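4.2 Felt condition and the decision to retire a ball

Pressure loss is the most studied form of tennis ball aging, and it was the criterion we expected the clubs to use. The intake records suggest otherwise. Of the 1582 balls that entered the collection bins at Linmont and Akus, 1533 could be graded for both rebound and felt condition. The remainder had split seams, had lost part of their cover, or had been chewed by dogs, and were set aside before grading. Among the graded balls, the reason most often written on the bin slip was a variant of "worn" or "bald." Entries such as "dead" or "flat," which refer to rebound, were less frequent at both clubs and almost absent from the slips filled in by players who used the courts without a coach.

The distinction matters for reuse. A ball that has lost internal pressure but kept its nap can be repressurized, or passed to beginner groups in which a low rebound is tolerated or even preferred. A ball with a bare cover cannot be restored by any process available to a club. If players discard on the basis of felt, the stock arriving in the bins is skewed toward the balls with the fewest further uses.

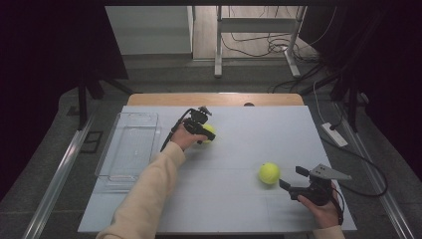 We therefore graded felt separately, using the scale proposed by Vilela in the pilot phase. Grade A denotes an even nap with no visible thinning. Grade B denotes thinning confined to areas away from the seam. Grade C denotes thinning that reaches the seam or exposes the backing cloth. Fluffed balls, whose nap has lifted without being lost, are a known difficulty for any scale of this kind. They play slower than new balls and look fuller, and a grader working quickly will tend to place them in A. We added a suffix (A-f, B-f) for these and merged the suffixed classes with their parents in all tests reported in this section.

Grading was done by hand and by eye under indoor lighting, with the grader turning each ball through one full rotation about two axes. Both graders worked through the same opening batch of 300 balls before the main set was divided between them. Disagreements were concentrated at the A/B boundary and almost always concerned fluffed balls. There were few at the B/C boundary, where the backing cloth is either exposed or it is not. Color was recorded but not used. Fading is driven by light exposure in storage as much as by play, and at Akus several bins had stood by a south-facing window since October.

Surface had a clear effect. Balls from the hard courts at Linmont reached grade C while their rebound was still acceptable, whereas balls from the clay courts at Akus more often failed on rebound first. This is consistent with the abrasive action of an acrylic surface and with the tendency of clay to fill the nap and shield the fibers. Clay also adds mass. We brushed and weighed a subsample before and after cleaning, but the correction was small compared with the variation among makes, and it was not applied to the main data.

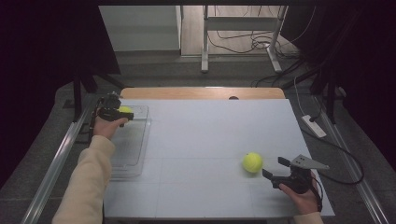 Sevim Gezer objected, on reading an early draft of this section, that the surface effect could not be separated from the coaching effect. Linmont runs more supervised sessions than Akus, and coaches feed from large baskets in which every ball is hit a similar number of times. A player who brings a fresh can to a match, by contrast, discards the balls together, whatever the state of each. On this view the clubs differ in how balls are pooled, and the court surface only appears to be responsible.

The objection is a fair one and the data do not fully answer it. We repeated the comparison using only the slips marked as coming from unsupervised play. The direction of the difference held, but the smaller sample widened the interval considerably, and we would not press the result beyond that. A design in which the same baskets rotate between surfaces would settle the question. Skidutum, which manages court bookings for both clubs, has indicated that such a rotation would be possible outside the league season.

Storage is a further complication. Balls left in an opened can lose pressure whether or not they are played, and the interval between first use and disposal was known for only part of the set. De Haan suggested using the print on the cover as a proxy for play, on the grounds that ink wears with the felt while pressure falls with time. We found the proxy usable within a single make but not across makes, as print depth and ink type differ too much. Where the print was absent we left the field blank.

Figure 4. Tennis ball showing the felt nap and part of the seam. The felt alongside the seam is the reference area for the B/C boundary.

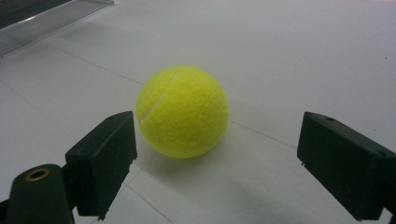 Seam condition was scored last. Hardening of the seam compound was common in the older stock, and in a few cases the seam stood proud of the surrounding felt, a sign of advanced cover wear more than of any change in the seam itself. We did not find that seam score added anything to the prediction of rebound once felt grade and make had been entered. It did help to identify balls that would split during repressurization. In the trials run in the Özkan vessel, the failures came mainly from balls in which the seam had begun to lift at one or more points — a defect easy to miss unless the ball is flexed by hand.

For this reason the sorting sheet now in use at both clubs asks for a seam check before any ball goes to the vessel. The check adds up to two minutes to the handling of a full basket. Rebound is measured afterward, on the balls that remain, following the procedure in Section 4.3.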